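Foire aux questions – Vos ateliers d'encres et de teintures à la maison Zosorden

Comment s'inscrire à un atelier ?
Le plus simple reste de nous écrire ou de passer nous voir, la porte est presque toujours ouverte l'après-midi. Les places partent assez vite, surtout à l'approche des fêtes, alors n'hésitez pas à nous faire signe même si vous n'êtes pas encore tout à fait décidé(e) ; on vous garde une place quelques jours sans rien vous demander.

Faut-il savoir dessiner ?
Mais non, pas du tout ! Beaucoup de nos habitués n'avaient pas touché un pinceau depuis l'école. Benjamín Acuña, qui anime le cycle des débutants, commence toujours par des lignes et des taches, et l'on se surprend à y passer une heure entière sans lever le nez.

Que dois-je apporter ?
Un vieux tablier, et un chiffon si vous y pensez. Le papier, les plumes et les encres sont compris dans le prix de la séance.

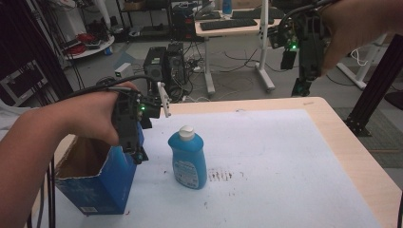 Flindunia, le 26 novembre 2011

Quelques réponses ont été revues à cette date, merci à toutes celles et ceux qui nous ont signalé des oublis (il y en avait, et de beaux).

Combien coûte une séance ?
La séance est à 40 euros, matériel compris. Le cycle complet revient à 135 euros, payables en plusieurs fois si cela vous arrange ; parlez-nous-en, on trouve toujours une solution.

L'encre part-elle au lavage ?
Cela dépend beaucoup de l'encre et du tissu. Pour le brou de noix, rincez tout de suite à l'eau froide, puis un peu de savon, et de la patience. Sur la laine, en revanche, nous ne promettons rien, et Ľudovít Dvořáček y a laissé un très joli gilet.

Les enfants sont-ils les bienvenus ?
Oui, à partir de huit ans, accompagnés d'un adulte pour la première fois. Le goûter est prévu !

Puis-je offrir un atelier ?
Bien sûr, nous préparons des bons cadeaux écrits à la main, valables jusqu'à la fin du mois de mars. Précisez-nous bien le prénom de la personne, et son orthographe, car nous les calligraphions à l'encre et il n'y a pas de gomme qui tienne.

Et si je dois annuler ?
Prévenez-nous deux jours avant et nous reportons votre séance sans frais. En cas de grippe, de neige ou de train en retard, appelez quand même, on s'arrange.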